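Thread: notes on the handheld gripper recordings from January, now that Drormont has finished the training run.

Question we set out to answer: does a policy for soft items improve if the training set includes wrist views with no cloth in them at all? Our old filter threw those stretches out as idle time.

Data: 3668 demonstrations, all two-handed, one hand-held gripper per hand. Items are hats and other small knitwear, plus a wire rack. No robot arm is used at this stage. Algirdas Pärn did the labelling.

Two policies, same network, same settings. Harju was trained on the filtered set. Nener was trained on everything, idle stretches included.

Each got 60 trials on the arm at Bevach. Harju failed 27 of them. Nener failed fewer, mostly because it stopped closing on bare table near the rack. Grasps on folded edges were no better.

Caveat: one rack design, one table height. I would not read much into the gap until we vary both. Next set is planned at up to 4000 demonstrations.

Views from the set:

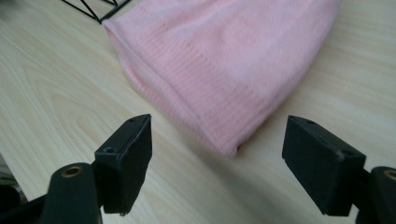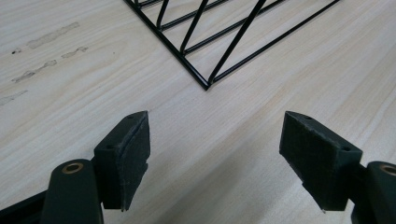
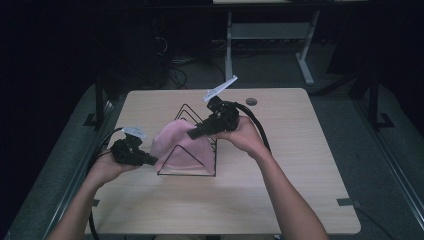 Left gripper and right gripper both in use in the third; the first two are from cameras on the grippers.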